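Search products
Enter keyword or item number
Go

Whitlock March Placard, Pack of 9

By Marisol Gallagher, updated August

The Whitlock is a blank protest sign on a stick. We have sold it to both sides of the same argument, on the same Wednesday, and both sides complained about the shipping.

Each board is white on both faces and takes marker, poster paint and glued-on paper. Short slogans work best. A customer in Pidholm once fit a 473-word statement on trade policy onto one board, and we are told it was very persuasive to anyone standing within arm's length.

The handle comes separately and slots into a sleeve on the back. Push until it clicks. If you plan to march past an embassy, a parliament or a concert hall, check the local rules first, as plenty of cities ban sticks over a certain length and the police there own tape measures.

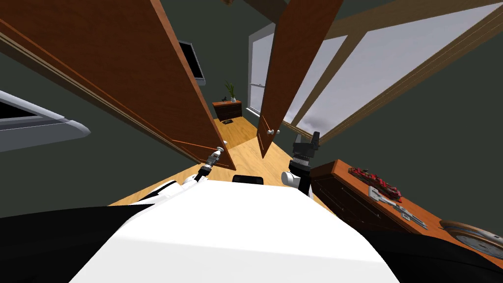
Boards hold up in light rain for up to 3 hours. After that the slogan starts to soften, along with the board, and you may find yourself demanding something you never meant to demand. For wet climates, look at the Gretell coated version, which costs more and squeaks when you paint it.

Packs ship flat. Handles are bundled in the same carton. We don't print slogans, suggest slogans or check your spelling, although Latrice Wojcik in the packing room has been known to wince at a customer's order notes.

Orders of 80 boards or more get the bulk rate. Please tell us the date of your event when you order. "Before the government falls" is hard to enter in our system.

Unused boards can come back in the original wrap. Boards that have been written on are yours, even if the boycott was called off.

Sustard Event Supply | Contact us | Returns | Copyright Sustard, all rights reserved | Back to top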